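Setting Up Your Fasero Foot Pod

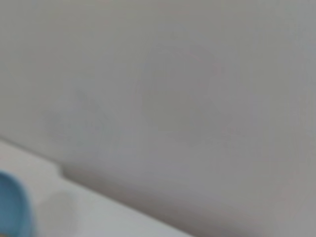

Guillot Road Runners -- Training Gear Group

By Valentin Joly
January

I've run 1469 kilometers with mine, and setup is still the part I get asked about most!

1. Clip the pod low on your laces, under the last two crossings, and tug it. Mine flew off in Clostum once.
2. Hold the button until the light blinks, then open the Flallorik app and tap Add Pod.
3. Pick your shoe and type in its starting mileage (zero if they're new).
4. Go to a track and run 2 easy laps in lane one -- no sprinting.
5. Tap Save before you stop your watch.

Note: The pod stores up to 300 runs, so sync now and then.

Caution: Don't put it in the dryer with your shoes. Take it off first, please.

Swapping shoes? Repeat steps 3 to 5.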